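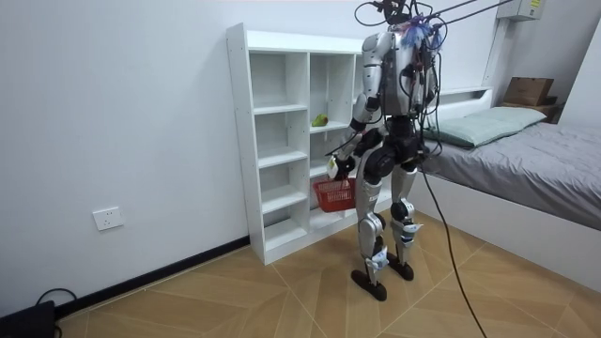 An open shelf in a bedroom only collects dust, one reader wrote to us under the February column, and everything should go behind a door. We took this opinion to the owner of Ponness, a small home organizing business in Mallham, and she did not agree with it.

"Dust comes also behind the door," she said. "You see it later, and then it is more work."

She has arranged small bedrooms for 12 years, many of them in rented apartments where it is not allowed to drill in the wall. Her own bedroom is 11 square meters. In such a room, she told us, a tall white bookcase with open compartments is often the best piece after the bed, and it should stand along a wall where you can walk straight to it. A cabinet door needs space to open, and between a bed and a wall this space is usually missing.

I asked what she does first when she comes to a client. She answered that she takes everything out of the shelves and leaves them like this for one night. "People want to fill each compartment at once. I ask them to sleep in the room with the empty shelf. In the morning they put back less."

After this come the baskets. She likes the small plastic ones with a handle, the same kind you carry in a shop, with slots in the sides. The color is not important to her, but a strong color such as red is easier to find when you are in a hurry. The basket is for carrying: you walk with it through the room, collect what is lying in the wrong place, and return to the shelf.

"With hands only, you go 2 times, 3 times, and you become tired. Then you stop and the socks stay on the bed."

Heavy things belong in the lowest compartments, in her opinion, and the middle shelf is for what you use every day. She permits one thing there only for pleasure. In the children's room of one family it was a toy vegetable, and they never moved it when they cleaned.

We spoke also about money. Her most expensive bedroom last year cost the client 485 dollars, with the bookcase and the delivery from Fluken included. The cheapest one cost nothing, as the client already had a shelf in the hallway and they carried it in.

Next she will work on a house in Phuthong with three bedrooms and almost no closets. She has asked the family not to buy any boxes before she arrives.

Filed under: Small Rooms, Storage, Interviews
22/11/2021

Search this site Search for: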